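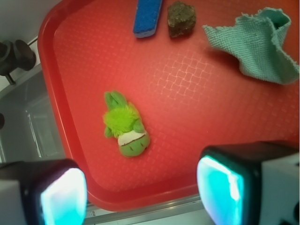 Vikas Pandey wrote back within the hour to ask if the tray had been through the dishwasher, and if so, on which rack.

It had. Bottom rack, hottest cycle, twice. I put that in the ticket under "Steps already taken," where it apparently reads as a confession.

Ticket: Fluvholm tray, red, woven-look floor
Status: Reopened
Category: Surface / residue (there is no category for "sticky")

Original problem
The floor of the tray feels tacky. The rim is fine. We use it as the drop-off tray in the playroom, so it collects whatever comes out of pockets: a green plush toy, a sponge, a rock, a cloth. The toy has fuzz on it and now so does the tray. The rock has no complaints.

Tried so far
Dish soap and warm water. Better for one evening.
Dishwasher, see above.
Baking soda paste. It went into the pattern and set up house there. Took 70 minutes and a toothbrush to get it out.
Left it alone for all of September. No change, but the least effort of anything on this list.

Reply from Vikas Pandey
Stop using the dishwasher. Old plastic can go tacky with heat, and the hot cycle may be making it worse. Do you know how old it is? Wipe with rubbing alcohol on a soft cloth, small patch first, near a corner. If red comes off on the cloth, stop.

My reply
It came from my aunt, who says 1981. My mother says 2000. They are no longer discussing it. The sticker underneath says Nekska and gives no opinion.

Patch test done, lower left corner. No red on the cloth, a fair amount of gray. Did the whole floor in 3 passes, following the weave one way and then the other. Rinsed cold, stood it on its side overnight.

Result
Dry to the touch at breakfast. Paper no longer sticks to it. One palm-sized area near the middle still grabs a little if you press, and I have decided not to press.

Follow-up from Vikas Pandey
Repeat on that area only. Wash the toy before it goes back, or you'll be putting fuzz in the weave again.

Toy is in a pillowcase in the wash, gentle cycle. Leaving the ticket open until it's dry.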